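지난 금요일, 수술 로봇 공개 시연에 다녀왔다. 병원 쪽에서 준비한 자리는 77석이었는데 신청자가 197명이나 몰렸다고 한다. 나는 운 좋게 대기 명단에서 풀려서 들어갔다(문자 왔을 때 지하철에서 소리 지를 뻔!). 행사 이름은 'Tapley 오픈랩'. 이름만 들으면 무슨 카페 같은데, 장비 업체 Trivavska가 의료진과 학생, 그리고 나처럼 그냥 궁금한 동네 사람까지 불러 놓고 자기네 봉합 보조 시스템 Otusel을 돌려 보이는 날이었다.

오후 2시 시작이라고 해서 점심을 대충 때우고 갔는데, 앞줄은 벌써 의대생들이 다 차지하고 있었다. 다들 노트북까지 펴 놓고 진지했다. 나는 뒤쪽 기둥 옆자리. 그래도 천장에 큰 화면이 걸려 있어서 보는 데는 문제가 없었다.

시연 종목은 봉합. 사람이 콘솔에 앉아 조종하는 순서가 먼저였고, 그다음이 로봇이 정해진 동작을 스스로 이어 가는 순서였다. 물론 환자는 없고 연습용 조직으로 한다. 진행자가 "바늘보다 실이 더 어렵습니다"라고 했을 때는 솔직히 무슨 소린가 싶었다. 그런데 보고 있으니까 알겠더라. 실이라는 게 잡아당기면 팽팽해지고 놓으면 제멋대로 꼬이고, 얼마나 당겨야 하는지가 매번 다르단다. 집에서 단추 하나 다는 데도 실을 몇 번씩 엉키게 하는 사람으로서 깊이 공감했다.

가까이서 본 집게는 생각보다 훨씬 가늘었다. 굵은 연회색 축 끝에 은색 손목 관절이 있고, 그 끝에 어둡고 좁은 집게가 달려 있다. 거기서 검은 실 한 가닥이 번들번들한 조직 위를 가로질러 거의 수평으로 뻗는데, 나도 모르게 숨을 참게 된다.

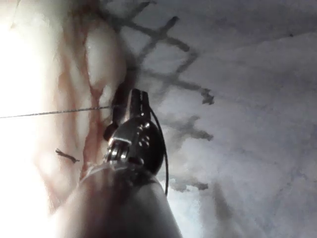 Chibuzor Idahosa는 쉬는 시간에 내가 감탄을 늘어놓자, 화면이 워낙 크게 보여 주니까 쉬워 보이는 거라고 했다. 자기가 보기에 진짜 관건은 힘 조절이고, 실을 당기는 느낌이 조종하는 손에 얼마나 전해지는지를 따로 물어봐야 한다는 것이다. 그러고는 정말로 질의응답 때 손을 들고 물어봤다! 업체 쪽 대답은 조금 길었는데, 줄이면 "지금은 화면으로 보고 판단하는 비중이 크고, 촉감 쪽은 다음 버전에서 다룬다"였다. 다음 버전이 언제냐는 질문에는 웃기만 했다.

질문은 끝도 없이 나왔다. 값이 얼마냐(안 알려 줌), 정전되면 어떻게 되냐(멈춘 자리에서 그대로 버틴다고 함), 왼손잡이도 쓸 수 있냐(콘솔 설정을 바꾸면 된다고 함). 내 앞에 앉은 학생은 연습용 조직을 어디서 사는지 물었고, Gusik이라는 곳에서 들여온다는 답을 노트에 꼭꼭 적더라.

마지막 순서는 체험이었다. 실까지는 못 만져 보고, 연습용 콘솔로 작은 고무링을 옮겨 기둥에 끼우는 것만 할 수 있었다. 줄이 너무 길어서 한 사람당 두 번씩만. 나는 첫 번째는 떨어뜨렸고 두 번째는 기둥을 통째로 넘어뜨렸다. 뒤에 서 있던 분이 괜찮다고, 다들 그런다고 해 주셨는데 그분은 한 번에 성공했다.

다음 오픈랩은 8월에 열린다. 이번에 못 들어간 사람이 많아서 좌석을 500석으로 늘리고 장소도 강당으로 옮긴다고 한다. 신청은 병원 홈페이지 행사 게시판에서 받고 참가비는 없다. 체험까지 해 볼 생각이라면 일찍 가서 앞줄에 앉는 걸 추천한다. 줄을 앞줄부터 세운다.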